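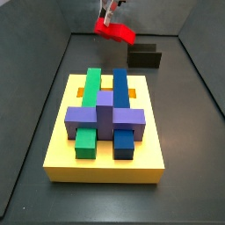 The **Grotell Crossing dispute** is a disagreement between the authorities of Felard and Rashti over who may use, staff and close the road checkpoint at Grotell, on the ceasefire line east of Birnport. Both governments describe it as a security matter. Most of what has been published about it comes from one government or the other, and several of the best-known claims rest on a single source.

## Background

The crossing opened under a local ceasefire arrangement that was never published in full. Felard says the text gives it the right to close the road "in case of urgent need." Rashti says closure requires notice to the other side. Neither has released its copy, and the extracts that have appeared in newspapers differ in wording and even in paragraph numbering. Writers who quote "the agreement" are usually quoting one of these extracts.

Before the dispute the checkpoint handled farm trucks, school traffic and people going to the hospital in Birnport. A figure of 200 vehicles a day is often repeated. It goes back to a Felard transport leaflet that gives no dates and doesn't say whether return trips were counted twice.

## The April closure

In April, Felard soldiers shut the road after what the Felard defense office called an attempt to bring weapons through in a produce truck. The office said 9 rifles were found under crates of onions. No photographs were released, the driver was not named, and no charge has been traced in the court lists at Birnport. A later statement from the same office spoke of "weapons parts."

Rashti's account is no easier to check. Its interior office said the truck had been waved through, called back and then fired on, and that 10 people standing in line were hurt. The Birnport hospital confirmed treating people from the crossing that evening but would not say how many or for what. Two of those listed in Rashti's statement appear under the same address with slightly different spellings, and may be one person.

Farmers interviewed on both sides of the line agree on less than either government suggests. Most heard shots. Some place them before the gate came down, some after.

## Length of the closure

The road is commonly said to have been closed for 88 days. The number is Rashti's and counts every day on which the gate was shut at any hour. Felard counts only full-day closures and has given no total. Traders' receipts kept in Grotell show goods passing on several of the days in question, though some were stamped at a different post and carried over by hand – a practice both sides denied at the time.

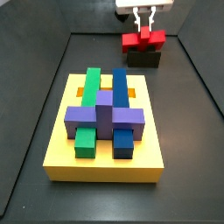

*Colored bars fitted together on a yellow base board.*

## Talks

Officers from the two sides met at a school building in Grotell. The meetings produced a joint statement promising "regular hours" without naming any. Felard presented the statement as acceptance of its right to close the road. Rashti presented it as a promise not to. Since the statement says nothing on either point, both readings require some generosity.

A telephone line between the two guard posts was announced as the main result. Rashti officials have said calls go unanswered at night. Felard officials say the line has been used often and to good effect, but have not given an instance.

## Press coverage

Much of the foreign coverage relied on a long report by Dexter Dalisay, a freelance reporter then based in Birnport, published on Jun 19, 2022. Dalisay visited the Felard side only, and said so near the end of the piece. Later articles dropped that note and treated the report as an account of the whole crossing. His description of a second, unofficial track north of the road has been cited as proof of smuggling, although he wrote only that he had been told about it by a truck driver.

Local papers in Rashti printed maps showing the gate moved toward the village. The maps carry no scale. Aerial images bought by a Birnport weekly were too coarse to settle the matter, and the weekly's own caption claimed more than its article did.

## Effects

Claims about the economic effect should be read with care. Onion and melon prices in Birnport rose while the road was shut, but they had been rising already, and a dry spring affected growers who never used the crossing. Rashti has asked for compensation without publishing how the sum was worked out.

The effect on patients is better supported. Clinic registers in Grotell record canceled trips to Birnport, with names and reasons, and these have not been challenged by Felard. They cover only one of the village's two clinics.

## See also

- Birnport road district
- Ceasefire line (Felard–Rashti)
- Grotell (village)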